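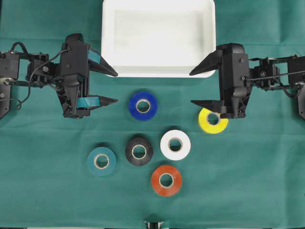 4.3 Fitting the curtain to the Nudmont ceiling track

Read section 4.2 before starting. The track must be screwed to joists or to solid blocking. Plasterboard anchors are not suitable for this model.

1. Check that the end stop is fitted at the wall end of the track and that the other end is open.

2. Slide the gliders in from the open end, one for each hook. Keep the spares in the parts bag.

3. Lay the curtain face down on a clean surface. Push one hook into each pocket of the heading tape, starting 4 cm from the side hem.
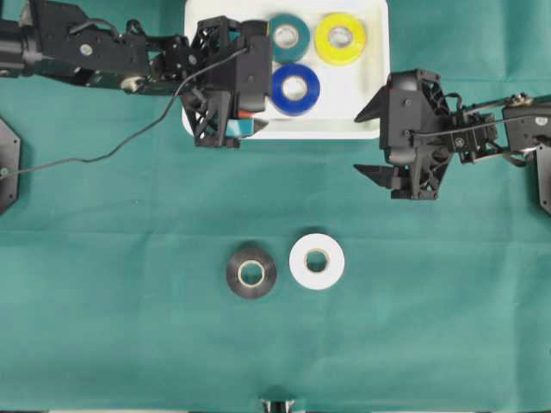

4. Pull the tape cords until the heading matches the width of the track. Knot the cords and tuck the ends behind the tape. Do not cut them, as the heading must be let out flat for washing.

5. Clip the hooks to the gliders from the wall end outwards. Fit the second end stop and tighten its screw by hand.

CAUTION: Maximum load is 14 kg per track. Heavier curtains need the Nudmont double bracket set, sold separately.

6. Check the hem. It should clear the floor by 10 to 15 mm along its full length. 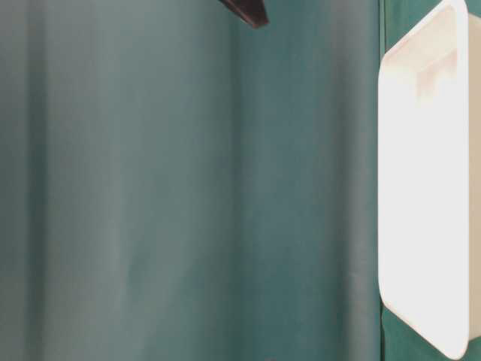 7. Leave the curtain to hang overnight before making any change to the hem. Linen and cotton blends may drop in the first day.

NOTE: Keep the fabric at least 100 mm from any heater. Creases can be steamed out with the curtain in place, working from the top down.

For colour matching and replacement gliders, see section 7.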